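# The Keeping of Cell 16

The Wonumach works at Jestow required that every cell be inspected once in each quarter, and that the findings be entered in the register before the shift bell. Cell 16 had been inspected on thirty-nine occasions without remark. The entry for the fortieth is longer than the rest, and was written by the Deputy Inspector in her own hand.

She recorded that the arm had completed 1,487 cycles since its last service. She recorded that the shoulder joint had been greased, the brake tested and the wrist bolts tightened to the figure given in the Sydorenko manual. She then closed the guard, took her seat at the desk and called up the view from the wrist.

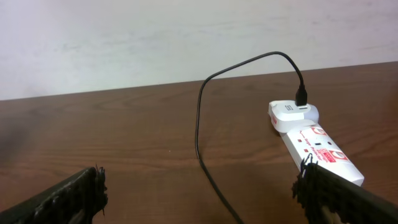 The fingers were the matter on which she had been asked to rule. Stores at Stovell had advised that a replacement pair could be supplied in January, and that until then the cell might be kept in service at the inspector's discretion. She considered the ragged tips for some time. Between them the black cable ran down over the grain of the table, having come in a high curve from the charger, and she reflected that a worn edge which would do no harm to a carton might well catch on a lead of that thickness. The manual set no limit for such wear. It stated only that fingers should be changed when they were no longer fit for the work, and it left the inspector to say what the work was.

Her predecessor had faced the same question at entry 634 of the old register. He had written "Fit" and initialled it. Two lines lower, in different ink, he had struck the word out.

The Deputy Inspector withdrew the arm to its rest position, isolated the supply and hung her tag upon the switch. In the column headed Condition she wrote that the cell was sound in all respects but one, and that it would remain at rest until the parts arrived from Stovell. In the column headed Remarks, which the works preferred to be left blank, she wrote that it had served well.

The bell rang at four. She blotted the page and carried the register upstairs.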